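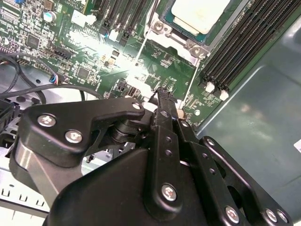
Linkage vs. parallel jaw for board work

hurrutia
Comparing the Clirkorby linkage gripper with our Pravalora parallel jaw for pulling DIMMs on server boards. 100 tries each. Clirkorby got 629 g of grip before slipping, Pravalora 309.

benchrat
Grip isn't your problem. Those link plates are wide. How do you get past the CPU bracket?

hurrutia
Come in from the chassis side, wrist turned 8 degrees. It clears.

conow_user
Disagree with benchrat, slip matters more on latches. I'd keep the Clirkorby and swap the fingertips.

benchrat
Fine, but try it with cables in the way. Mine snagged every time.

hurrutia
Will run that next. Glare by the socket is bothering the wrist camera too.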